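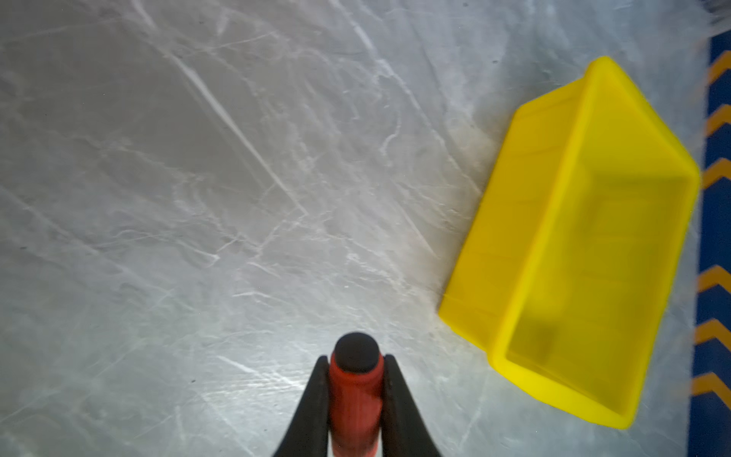
Gray with white veining, the top in question

Stone, Tile & Solid Surface > Care and Repair
Thread: Etching or sealer haze on gray top?

vutgate_38
Top is gray with white and silver veins, sold to me as marble by a yard that has since closed. Installed in January, sealed once by the fitter with Drakos penetrating sealer, two coats. I now have dull patches near the sink that I can feel with a fingernail if I go slowly. Water beads on them the same as everywhere else. Is this etching, or sealer that was left to dry on the surface?

Protham
If water beads on the patches, the sealer is still working there. Etching is a separate problem. Acid reacts with calcite whether the stone is sealed or not, so beading tells you nothing about it. Test the underside of an offcut with a drop of white vinegar for five minutes. Fizz or a dull ring means calcite.

slabwright
Disagree that it has to be etching. Drakos left on past its dwell time dries to a film you can feel. Mineral spirits on a white cloth, ten minutes, wipe dry. If the patch changes, it was residue. Try that before anyone talks about polishing powder.

Protham
Residue normally shows up within a day or two of sealing. OP, when did you first see the patches?

vutgate_38
Several weeks after. No offcut, the fitter took them all. I can get at the raw edge inside the sink cutout.

Asger Arnardóttir
The raw edge is fine for the vinegar test. Rinse it and reseal it afterward.

I would also confirm what the material is. Plenty of tops sold as marble are quartzite, and a lot of printed laminate is sold as "marble look" and then just called marble on the invoice. Check whether the veins carry through the cutout edge. If they stop at the surface, none of the stone advice applies.

slabwright
Agreed on checking the edge. Photos won't settle it.

vutgate_38
Veins go through. Vinegar fizzed on the edge. Mineral spirits did nothing to the patches. I was quoted 1,753 for a full rehone, which seems high for 38 square feet.

Protham
Calcite, then, and etching. Don't pay for a full rehone over a few patches. Vakomness marble polishing powder, white felt pad, low speed, keep it wet. Start with the smallest spot.

slabwright
Fine, I was wrong about the residue. I still wouldn't use powder on a honed finish. It will leave shiny spots. Is yours polished or honed?

vutgate_38
Polished.

slabwright
Then powder is OK. Wipe off the slurry and check it every 19 seconds or so on the first pass. Mask the sink rim.

Asger Arnardóttir
Reseal when it has dried overnight, and keep lemon off it.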